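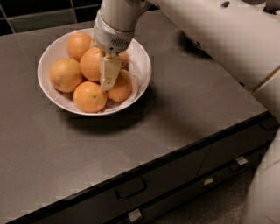
Two remotes on the sofa arm was one too many for Rainer Baumgart, who wrote to us within an hour of the Sadberg soundbar going up for pre-order to say he'd finally be able to put one of them in a drawer. He has a point! The new Sadberg Prerley is a slim speaker bar with a full streaming player built in, so a single HDMI cable to the telly takes care of both sound and apps.

It goes on sale in September, and there's plenty to like on paper. You get 3 HDMI sockets (one of them eARC), Wi-Fi and wired Ethernet, plus a headphone jack on the side, a lovely thing to see on a bar this size. Voice search works in the Kröger app as well as on the remote, and the home screen can be set to open straight on live channels.

Weidong Yin, head of audio at Sadberg, says the menus were rebuilt after the Clalgate model drew complaints about slow loading. "We wanted it ready before you've sat down," he told us.

The first 500 orders come with a wall bracket in the box, and existing Clalgate owners can pair their old bar as a rear speaker once update 1535 arrives. Black and pale grey versions are planned, with the grey following 2 weeks after the black.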